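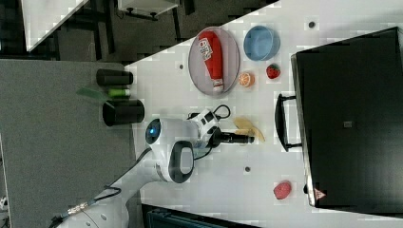

Table clearing, arm station 2 - May, notebook entry

Entry by Adwoa Bawa. Read and countersigned by Lise MacDonald.

Purpose

The Greenwood group has asked whether a single arm can clear a kitchen table after a meal without a person standing by. The present entry covers the food item layout only. Cups and cutlery are recorded in the Iltness notebook and are not repeated.

Layout

Toy food on the white table: banana, orange slice, two strawberries. The ketchup bottle is placed lengthwise on the oval plate, with the light blue bowl beside it. One strawberry is kept well apart from the other items so that the arm has at least one long reach per run. The bowl begins empty.

Task as given to the arm: all fruit into the bowl, bottle off the plate and onto bare table, plate left where it is. The order is left to the planner.

Results

Runs completed: 46. Runs finished with no help from the operator: 14. Time allowed per run was 200 seconds, and the clock was stopped at that point whatever the state of the table.

The banana gave little trouble. The planner chose it first in most runs, and the fingers closed on the middle of it cleanly. The strawberries were acceptable when approached from the side. Approached from above, the green top was sometimes taken as the grasp point and the fruit turned in the fingers. Lise has seen the same in the Clellstead data and suggests masking the leaves before the grasp is computed. To be tried.

The orange slice was the poorest of the fruit. It lies close to the plate, and on several attempts the fingers touched the rim on the way down. The force limit then stopped the arm, as it should, but the run was lost.

The bottle accounts for most of the failures. A person would take it by the body and lift. The arm lifts it well enough, then sets it down at a slight angle, and it rolls. In two runs it rolled against the bowl and moved it, after which every later placement was off. The bowl position should be read again after each release. At present it is read once at the start.

Comparison with manual work

Lise cleared the same layout by hand in less time than the arm needed for its first pick. This was expected and is noted only because the Greenwood group will ask. The more useful figure is operator attention. Over the session the operator was called on in 32 of the runs, so the station cannot be described as unattended. For a household the answer remains no. For a shop floor with fixed positions and a tray under the bottle, it may be yes, and Lutateck's tray insert should be requested for that purpose.

To do

Repeat with bowl position refreshed after each release.
Leaf mask on strawberries, side approach only.
Raise the approach height at the plate rim and record any change in run time.
Ask Greenwood whether the bottle may be stood upright. If so, a separate set of runs is needed and should not be pooled with these.
Logs are saved under run block 900.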